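Home Opinion Letters Archive Subscribe

8 Jun 2019
By Trevor Bergeron

Stop selling us sleep

My mother slept on the same pillow for most of my childhood. Flat as a pancake. She slept fine. Last February I paid 83 dollars for one pillow, at Castilard, and lay awake thinking about the 83 dollars.

When did this happen? Sleep used to be the free part of the day. Now there's a mattress for 700, a spray, an app that grades you in the morning. My brother-in-law Gergely Bakos got a bad grade two weeks running and started going to bed at eight. Miserable. Tired, too.

And the words. Support. Loft. Recovery. I asked the guy in the store what loft meant and he said height. So say height. 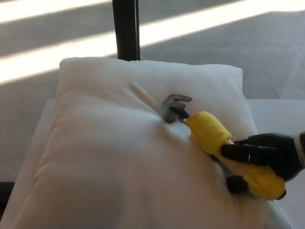
Soft is not a number

Everything gets a firmness score now, and the scores don't agree with each other. A hammer head will make a dimple in a pillow, fine, you can measure a dimple. My neck isn't a hammer. Some nights I want it flat, some nights I fold it in half, and no chart in the store knew that.

What I'd like is a return to ignorance. Buy a pillow, cheap one. Wash it now and then. If you're up at 2 in the morning its probably your job, or the neighbors, or the thing you said to Siu-fong Tam at lunch. A pillow can't fix lunch.

I still have the expensive one. The dog has definately taken a liking to it.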